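Tuesday, late. Feet killing me. Laundry room at Quách was up to 85 degrees by lunch and the big dryer quit again, so we hung sheets in the hall like it was somebody's yard. Tsegereda out sick, so I took her floor too. 8 rooms before ten. Forgot to eat.

White towels are the worst, they go gray if you look at them wrong. Need more bleech, put it on the list.
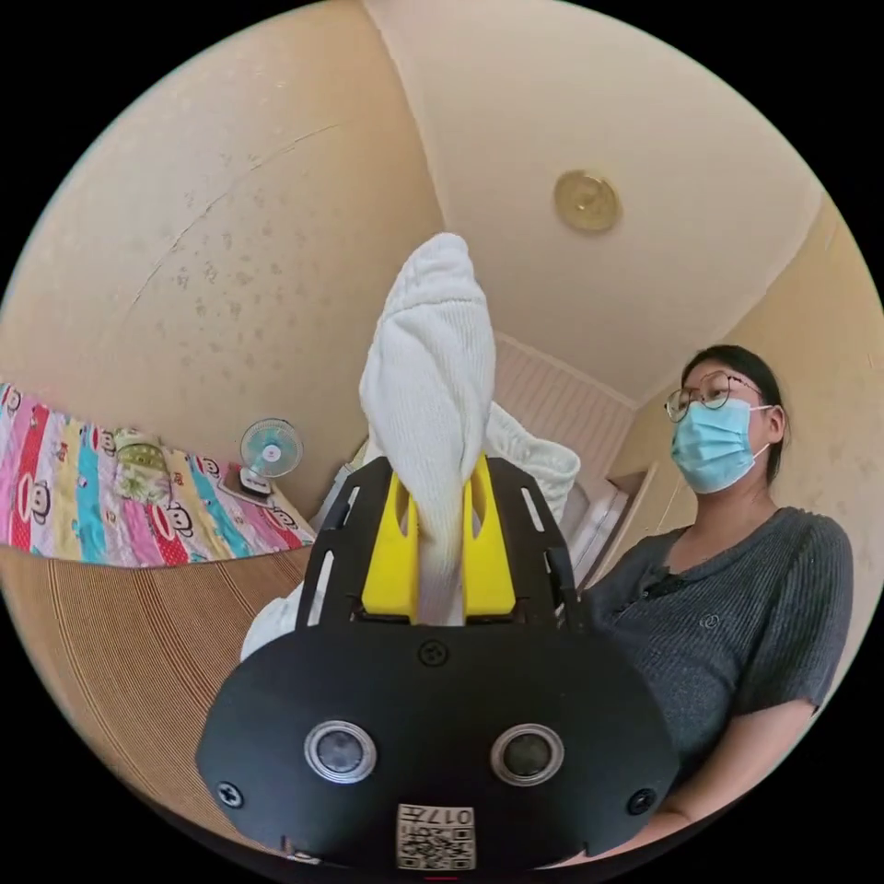 Marlene thinks we should stop doing our own wash and send it all out to Stestport, says they'd have it back in a day. Maybe. But they lost four of our pillowcases in July and never paid.

Told her I'd ask Wilmer. Didnt ask Wilmer. Bus late, soup from the can, bed now.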